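Gresthorpe Washed Cotton Duvet Cover, Natural
Full/Queen, King. Sold without pillowcases.

$147 Full/Queen
$369 King set (cover, fitted sheet, flat sheet)
Color: Natural, Oat, Slate
In stock, ships from our own shelves

What we think of it

I'll start with what the maker says, and then with what I believe. Finness, who make the Gresthorpe line, call this cover "cooling in summer, warming in winter." I've sold bedding long enough to distrust any fabric that claims to know what month it is. It's cotton. It breathes better than polyester and it won't keep you warm in December unless there's something decent inside it. Buy it for how it feels and how it holds up, and ignore the paragraph on the packaging about body climate.

The second claim is that it "never needs ironing." Well, no bedding needs ironing. This one comes out of the dryer creased and stays creased, and the question is whether you like that look. Plenty of people do. If you want a flat, hotel-style bed, the Kadell percale is the one you should be reading about, and it costs less.
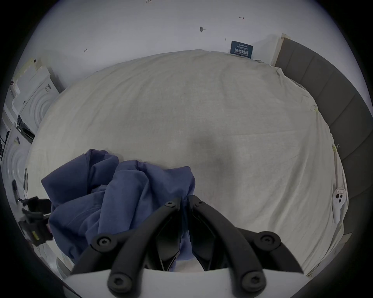
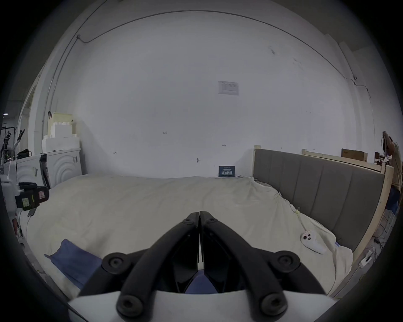
Thread count: the label doesn't give one, and I count that in its favor. The number got so abused that I stopped putting it on our pages. Makers twist several thin strands together and count every strand, and you end up paying extra for a heavy sheet that sleeps hot. What I look at instead is the weave, the seams and what happens after a few months of washing.

On seams the Gresthorpe does well. The sides are double stitched and the raw edges are closed up inside, so there's nothing to fray when you shove a duvet in by the corners. The corner ties are long enough to tie, too. I mention it because the Fagundes cover we used to carry had ties you needed tweezers for.

The buttons I like less. They're the thin kind, and there's a gap between each one big enough for a foot. Birthe Damgaard, who does our returns, says loose buttons are the main reason this cover comes back to us. There's one spare sewn inside the hem - one - and I'd have liked three.

Washing and shrinkage

Finness says pre-shrunk. Brittany Nguyen in our store took a Full/Queen home and washed it warm every week for 30 weeks, then we put it on the cutting table next to a new one. It had lost a little in length and hardly anything in width. That's better than I expected, though "pre-shrunk" still seems a generous word for it. If your duvet already fits tight in its current cover, go up a size.

The color held up fine in Natural, as you'd hope with a shade that's barely there. Slate is another matter. It gives off dye in the first few washes, so keep it away from anything pale. The packaging doesn't say so.

Softness is the one place where the sales talk and I agree. It starts out a bit papery and gets good after a month or so. Don't use fabric softener. It leaves a coating on the cotton and you'll be back here asking why your towels and your sheets both feel waxy.

Details

Material: 100% cotton, garment washed
Closure: buttons along the foot, one spare
Corner ties: four
Full/Queen: 88 x 92 in
King: 106 x 92 in
Fitted sheet pocket: fits mattresses up to 16 in
Care: machine wash warm, tumble dry low, no bleach

Shipping and returns

Flat rate, $9 on orders under $44, free above that. You can return it unwashed for a full refund. Washed is harder: if a seam goes or a button drops off in the first year, send it back and we'll fix it or swap it. If you simply don't like it after washing, we can't resell it, so please order the fabric swatch first. Swatches are free.

The "lifetime guarantee" on the insert is from Finness and has nothing to do with us. I've read the small print. It covers faults in the weave and leaves out wear, stains, fading, buttons and "normal use," and I have trouble picturing what's left.

Goes with

Kadell percale pillowcases, pair
Gresthorpe flat sheet, Natural
All-season down duvet, Full/Queen

Page last updated Monday, June 10, 2024. Prices may change when the next shipment comes in.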